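Dakholm test laundry: pre-use inspection, unloading station
Form 27, revised January. Checked November 23, 2023.

1. Floor level and clear for arm travel. PASS

2. Emergency stop within reach of the operator. PASS
Comment: pressed twice, cut power to both arms each time. Somebody should still move the stop closer to the doorway.

3. Cable slack at full reach. PASS WITH COMMENT
Comment: Gavetti's manual allows slack if it stays off the floor. I don't like it near a hinge. Recheck after every shift.

4. Grip force set for fabric. PASS
Comment: set to 2 on the dial. Fine for a shirt. I have no figure for a wet bath towel and neither does the supplier.

5. Door fully open, basket in front of the drum. PASS

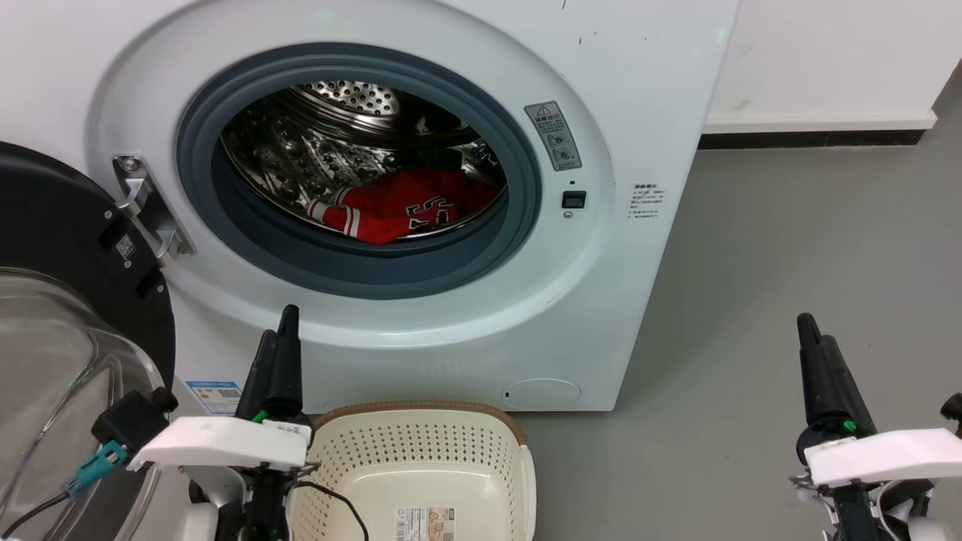
Item 5. Door open to the left, basket on the floor, red garment in the drum.

6. Gasket free of nicks. NOT CHECKED
Comment: needs a flashlight and a hand inside the fold. The Ernora software has no step for it. A sock stuck in there would be missed too.

7. Full load removed without help. FAIL
Comment: the Bhardwaj report says 963 cycles, but those were mostly single items. Our mixed load took up to 33 minutes and a person finished it. I can empty a washer before the kettle boils.

8. Cleared for unattended use? NO
Comment: operator stays in the room. Repeat item 7 with sheets before anyone asks me again.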